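Forum > Hardware > Workstations > Memory and processors

Second-hand Xeon tower only shows half its memory

Birdie Kincaid
I bought an old Dell workstation from an office clearance in Denau. It has 4 memory sticks fitted but the BIOS reports 2. I have swapped the sticks between slots and the same two slots always read as empty. Memtest passes on what is left. Is the board finished?

Alfie Crabtree
Probably the board. Mine did that and I bought another one.

Hrefna Kárason
Don't replace the board yet. On these machines the memory controller is in the processor, so a dead channel often means poor contact at the socket. If the fault stays with the slots, the sticks are fine.

Unplug it, lay the case flat and take the cooler off. Lift the processor out by its edges and check the socket pins under a bright light from two sides. A bent pin reflects differently from its neighbours. Clean old paste off the lid with isopropyl alcohol, 94 per cent or better.

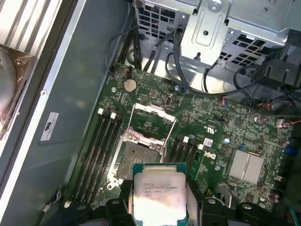
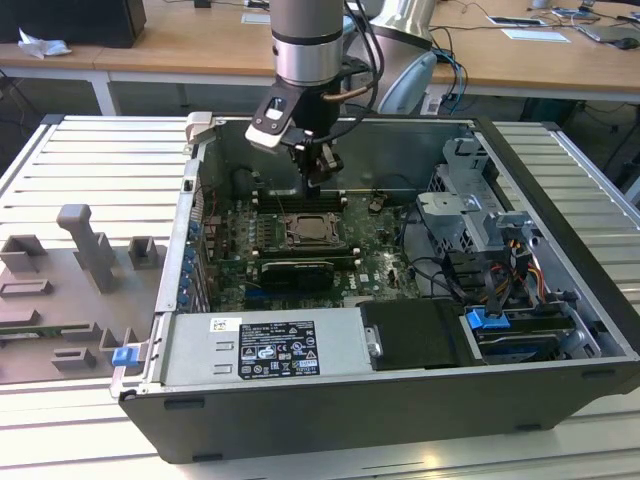 Tighten the cooler screws in a cross pattern, a little at a time, because uneven pressure can also drop a channel. Then clear the CMOS before testing. If the same slots are still empty, try another processor before you spend money on a board.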